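Shared worship building in Volham, scheduling and cost split
Forum: Congregations and Property

pewledger
Posted Saturday, December 15, 2018

Two congregations and a mosque association are planning one building on the Medbridge Road site in Volham. The draft agreement from November gives each group its own hall and puts the lobby, kitchen and parking in common ownership. The main hall seats 200. My concern is section 14, which splits operating costs equally regardless of floor area.

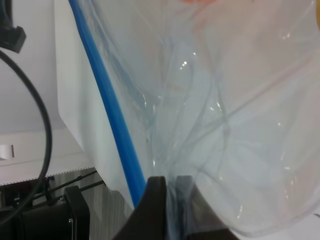 The mosque association has the smallest hall but the heaviest weekday use. The Lutheran parish has the largest hall and uses it mostly on Sundays. An equal split suits neither of them.

northaisle
Equal shares are simpler to audit. Our building in Wotura started with a floor area formula and dropped it after 2 years. Every partition wall that moved meant a new survey and a new set of percentages.

quill_and_key
Disagree. Wotura had two tenants of similar size. With three groups of different sizes, you need metering. Put a submeter on each hall and divide only the lobby and kitchen equally. Heating is the large item — the rest is small by comparison. 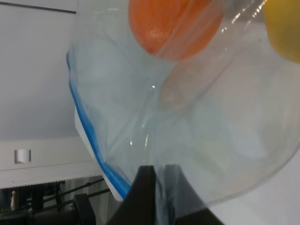 Does the draft say who sets the calendar when major holidays overlap?
Section 19 gives each group first claim on its own hall at all times, and the shared rooms go by a rotation fixed one year ahead.

northaisle
A rotation fixed one year ahead will not handle Ramadan well. The start depends on the moon sighting for some communities, so the kitchen booking needs a margin of a day at each end. I would write that into the section itself and keep it out of the side letter.

pewledger
The side letter was the architect's suggestion (Pärn, the firm that did the site plan). I agree it belongs in the main text. On metering, the quote for submeters has not come in, so I can't compare it with the equal split.

quill_and_key
Then don't sign section 14 yet. Changing a cost formula later takes consent from all three boards under most agreements of this type.
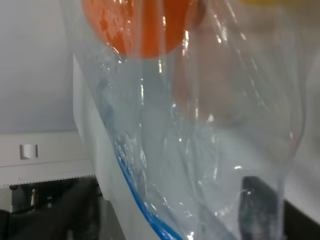

Clear zip-top bag, blurred shapes behind the plastic

northaisle
Or sign it with a review date. I still think the meters will cost more in arguments than they save in heating, but a review after the first full winter would settle it with real bills.

pewledger
A review clause is acceptable to us. I will send revised wording for 14 and 19 to the other two boards and post the text once they have replied.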